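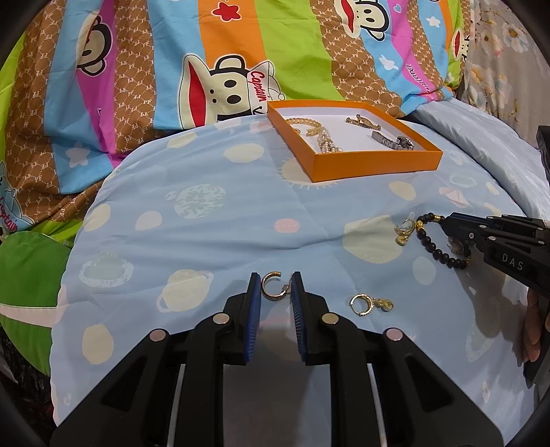 *Drei goldene Ohrringe auf einer Tagesdecke, zwei davon mit Anhänger*

# Häufige Fragen zur Erneuerung der Fußgängerbrücke am Zelov-Ufer

**Wann ist die Brücke gesperrt?**
Im Juli, und zwar komplett. Der neue Überbau kommt in einem Stück auf dem Wasser an und wird mit zwei Kranen eingehoben -- darauf freut sich das ganze Team seit Monaten!

**Wie lang wird die neue Brücke?**
54 Meter, dazu 3 Meter nutzbare Breite. Endlich kommen sich Kinderwagen und Fahrräder nicht mehr in die Quere!

**Bleiben die alten Widerlager stehen?**
Ja! Die Bohrkerne waren viel besser als erwartet, der Beton ist bis tief ins Innere gesund. Wir setzen nur neue Auflagerbänke obendrauf und verpressen die Risse auf der Nordseite.

**Wie komme ich während der Sperrung ans andere Ufer?**
Über den Steg an der Wavitz-Schleuse. Der Umweg ist ausgeschildert und auch mit dem Rollstuhl machbar. Bitte dort absteigen und schieben.

**Wird nachts gearbeitet?**
Nur beim Einheben, das geht bis in die frühen Morgenstunden. Sonst ist abends Schluss.

**Darf man beim Einheben zuschauen?**
Unbedingt! Die Böschung am Südufer ist dafür freigegeben, Abstand zum Kran 30 Meter. Bauleiter Nektarios Petridis erklärt vorab, wie die Lager justiert werden (sehr spannend, auch für Kinder).

**Was passiert mit dem alten Geländer?**
Ein Teil geht an die Schlosserei Fisolus und wird für die Aussichtskanzel aufgearbeitet. Der Rest wird eingeschmolzen.

**An wen wende ich mich bei Lärm oder Staub?**
An Seidu Dramani im Baubüro, direkt neben der Zufahrt. Einfach klopfen -- oder einen Zettel in den Kasten werfen.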